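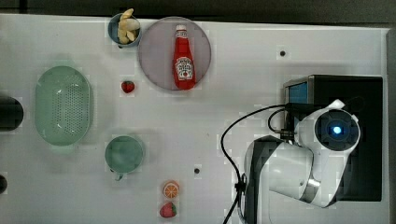

Cleaning and Sorting a Play Kitchen Set

This procedure covers plastic play dishes and toy food used by several children. Allow 40 minutes. Clear a table first so every piece can lie flat.

What you need
Dish soap, warm water, two basins, a soft toothbrush, tea towels, one storage tub with a lid.

Step 1. Spread and sort
Empty the set onto the table. Keep cookware (pan, spatula, colander) on one side and food on the other. Small items such as strawberries roll, so keep them away from the edge. Check each piece for cracks and set damaged ones aside.

Step 2. Wash the cookware
Wash the colander first. Its holes collect lint and dried modelling dough. Brush from both sides, then hold it up to a window and look for blocked holes.

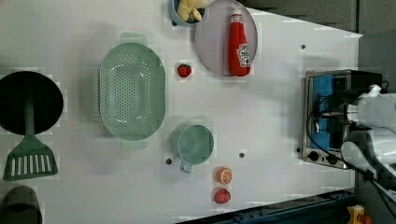

Slotted spatulas get the same treatment. Run the bristles along the slots, not across them. Do not use scouring pads on dark plastic, as scratches show.

Step 3. Wash the food
Wipe hollow pieces with a damp cloth. Do not submerge them. Water that enters through a seam will not drain and mould will follow. Wipe around paper labels and leave the label itself dry.

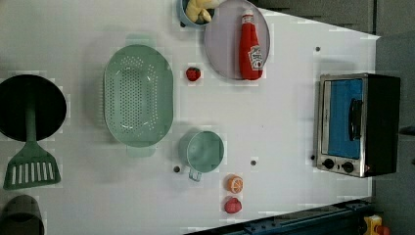

Step 4. Dry
Turn cups and bowls upside down on a tea towel. Leave overnight. Stand the colander on its side.

Step 5. Pack
Place the pan and colander in the tub first, then the plate. Small food goes in a bowl on top. Our Okex tub closes with the mug laid sideways but not upright.

Repeat monthly, or after any cold going through the house.

Written by Ksawery Kubiak. Last revised in February.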